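Kevham Bar Menu Records, release 5

Summary

This release contains 3,698 menu entries from the bars, lounges and snack counters of the Kevham resort hotels. Each entry gives the name of a drink or small plate, the outlet that sold it, the listed price and the ingredients as printed on the menu. The records were compiled by the Bokila Hospitality Archive and are maintained by Oskari Kettunen.

Contents

menus.csv: one row per menu entry
outlets.csv: one row per outlet, 147 in total
vessels.csv: souvenir mugs and glasses, linked to menus.csv by entry number
notes.txt: spelling corrections and known duplicates

Changes in this release

Entries for the Brorkus Lounge have been replaced with those from the August menu. Seasonal drinks are now marked in a separate column. Prices for souvenir vessels are listed apart from the price of the drink. The category "packaged snacks" has been added for items sold sealed at the counter, such as bags of fry-shaped sticks. 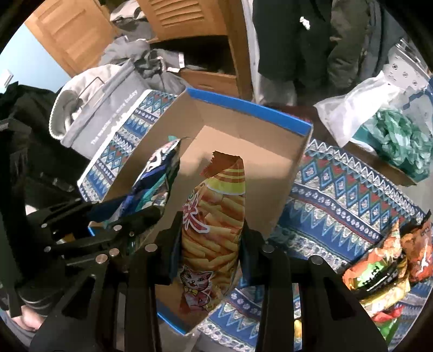

Known limitations

Menus from the Kauppinen Terrace are incomplete, and 40 entries have no price. Ingredients are recorded as the menu states them and have not been checked with the kitchens or bars. The data must not be used as a guide to allergens.

Use and citation

The files may be copied and adapted for research and teaching, provided the Bokila Hospitality Archive is credited. Commercial use requires written permission. Corrections should be sent to the maintainer with the entry number and a copy of the menu page.

Last updated November 26, 2014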